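Home | Contents | Chapter 3 | Glossary
Reading time: 3 min

Chapter 3: Agreeing the Rules Before Anyone Picks Up a Gripper

I used to think standards were the dull bit (sorry, Fodora!). Then I spent October reading 219 session logs from Miswood, and hardly any two people had started a task the same way. So this chapter is about writing rules that people can follow with both hands full: where to stand, where cables go, when to stop and start again.

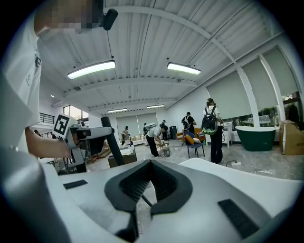
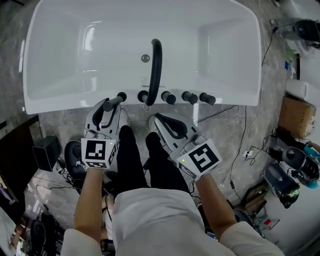
Hand-held grippers with printed markers, and a bathtub in the room.

Should a fumbled attempt be deleted?
Keep it, label it as a fumble and record a fresh one after it.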